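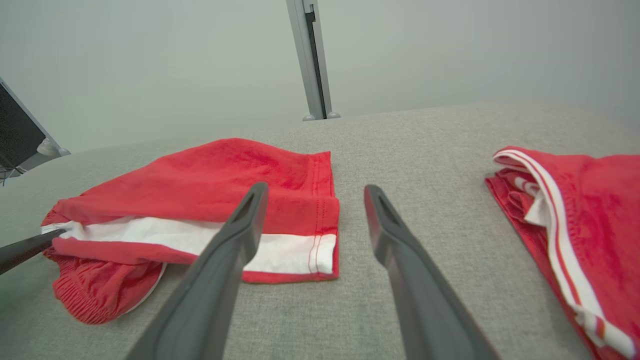 *Red shorts on a gray fabric surface.*

# Starnbridge Hall: Technical and Booking FAQ for Touring Bands

Applies to all shows in the main hall. The small room upstairs has its own sheet, available from the booking office.

## Booking

**Who handles bookings?**
Leonie Ruawai handles dates, contracts and settlement. Fulvio Ferraro handles everything technical, including input lists, stage plots and lighting files. Please send each document to the right person. A stage plot attached to a contract email will not reach the crew.

**What is the capacity?**
606 standing. With seats on the floor it drops, and the figure depends on the layout. Ask before announcing a seated show.

**Can we hold more than one date?**
Yes. A tour may hold 2 dates in the same month. If another act challenges a hold, you have until noon the next working day to confirm or release it.

**Do you book support acts?**
Only on request. The headliner has approval. Supports share the house backline unless the advance says otherwise.

## Load-in and stage

**When can we load in?**
Doors to the dock open at 2 p.m. On Saturday the street market blocks the north approach until 3 p.m., so vehicles over the van limit must use the south gate.

**How large is the stage?**
Dimensions, trim height and rigging points are on the stage drawing. The drum riser is on wheels and can be rolled off between sets with the kit in place. It does not fit through the dock door.

**Is pyro allowed?**
No. Haze is allowed with a water-based fluid. CO2 jets need written approval from Fulvio Ferraro before the day of the show.

## Sound

**What consoles do you have?**
One Zuvutholm desk at front of house and one at monitors, sharing a stage box. Show files from older firmware load, but effects racks come up empty and must be patched again.

**Can we bring our own in-ear rig?**
Yes. Bring your own splitter with labeled tails. Send wireless frequencies in advance; the hall coordinates them with the theater next door.

**Is there a volume limit?**
The limit is 100 dB(A), averaged over fifteen minutes and measured at the mix position. The meter is visible to the engineer. The limit applies to support acts and to playback between sets.

**Can we play with backing tracks?**
Yes. Playback needs two DI channels at minimum. Put click and cues on separate outputs, and list them as such.

## Recording and press

**Can we record the show?**
Multitrack recording from the front of house desk is free if you bring a drive. It must be formatted before load-in. For a full live album, ask about the Paulík room, which has its own split and a talkback line to the stage.

**Where do interviews take place?**
In the green room, between soundcheck and doors. The tour manager supplies the list of outlets and the length of each slot.

**What are the rules for photographers?**
First three songs, no flash, from the pit. Bands may change this in the advance.

## Merchandise

**Does the hall take a cut?**
Not on recorded music. The rate on clothing is stated in the contract.

**Can we ship merchandise ahead?**
Yes, through Haledum Freight. Mark every carton with the band name and show day. Count-in is done with your seller present.

**What was the highest ticket number for a two-night run?**
The record is 1,481, set when the floor was still licensed for a larger crowd. It cannot be matched under the current license.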